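Week three of the gripper work, and I finally have enough to write down. I said in July that I would keep notes on how this goes, mostly so that I remember which settings I used, and then I didn't write any. So this is me catching up.

The setup has no arm in it while I'm recording. I hold a gripper in my hand, with a camera mounted on it, and do the task myself at a table. The recordings go to a machine in the back room at Gisterport, where they get cleaned up and turned into training data. The arm only comes in later, when we want to know whether any of it carried over. Before this I spent most of a year on the Brellell rig, which is remote control: two handles, a screen, and a delay you never quite get used to. I was slow on it. A pick that takes me a couple of seconds by hand could take 40 on the Brellell, and a lot of that was me hunting for the right wrist angle.

By hand is much faster, but it has its own problems. The first is that I move like a person. I reach across myself, I tilt my elbow up, I turn my wrist further than the arm's last joint will go. All of that has to be thrown out afterward. My first full batch was 3,201 clips, and the number that survived the joint limit check was low enough that I went back and changed how I stand. I now keep my feet in one place and my elbow down. It feels stiff, but the clips pass.

The task at the moment is cups and baskets. Pick up the cup, move it over, put it down, let go. I had expected the letting go to be the easy part.
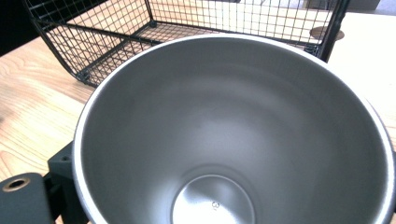 Metal cups are harder than plastic ones, mainly on account of the shine. The tracking depends on finding the same points from one moment to the next, and a bright spot on metal slides along as the camera moves. Close in, the cup takes up most of the view and there isn't much table left to track against. I've started coming in slower for the last part, and I pause for a beat before I close the fingers. The pause gets trimmed later. The tracking loss has gone down since I started doing it, though I changed the lamp in the same week, so I can't say which one did it.

The other thing I've learned is to leave the bad ones in for a while. If I bump the rim and have to back off and try again, I used to stop and delete the clip. The people over at Villanueva keep theirs, as long as the second try is clean, and their arm recovers from a miss better than ours does. I kept 29 of mine last week as a test. I don't have a result yet.

Grip wear is worth a mention too. The pads from Custitz are on their second set, and the left one goes first every time. I think I squeeze harder than I need to – the cup doesn't need it, and the arm certainly won't copy it, as we only record how wide the fingers are. I'm trying to ease off.

Next up is bowls, and after that the same task with 2 grippers, one in each hand. I've tried that once, late in the afternoon, and got tired very quickly. I'll post again when there's a full batch of bowls through the check.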